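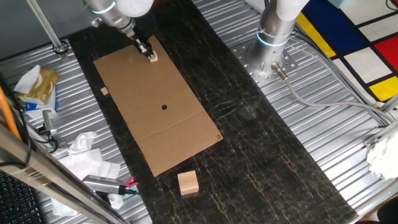
*Carton à plat sur plan noir veiné*

**Zübeyde Sezer**
Je veux protéger mon plan de travail pendant la peinture de la cuisine. Carton ou bâche ? J'ai 273 cm à couvrir.

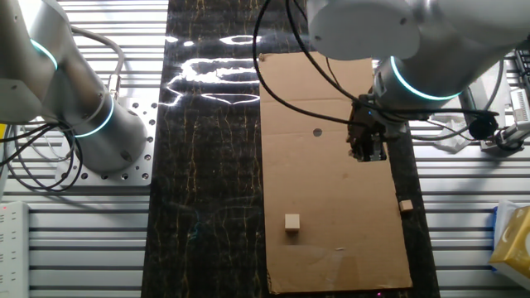 Club Bricolage Serkik

**Zarmeena Durrani**
Carton, posé à plat, bords scotchés au ruban de masquage. Une bâche fine glisse et laisse passer les coups. Balayez le plan avant : un grain de sable dessous et ça raye. Retirez le ruban le soir même.

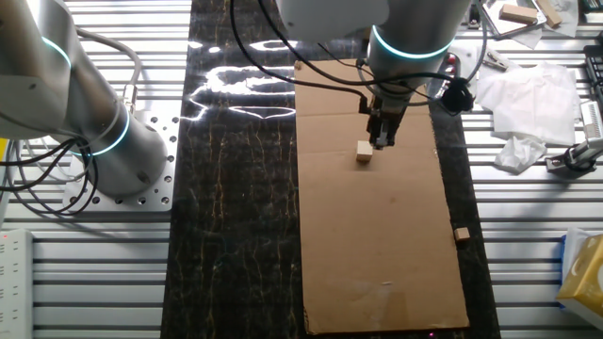

Lecture : 1 min

**nokar40**
Moi bâche. Jamais eu de souci.

**Lurell**
Le carton boit la peinture. Si vous renversez le pot, changez la feuille tout de suite. Doublez près de l'évier.
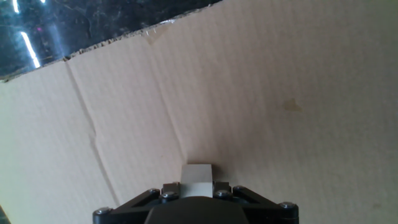
*Carton ondulé, bord déchiré*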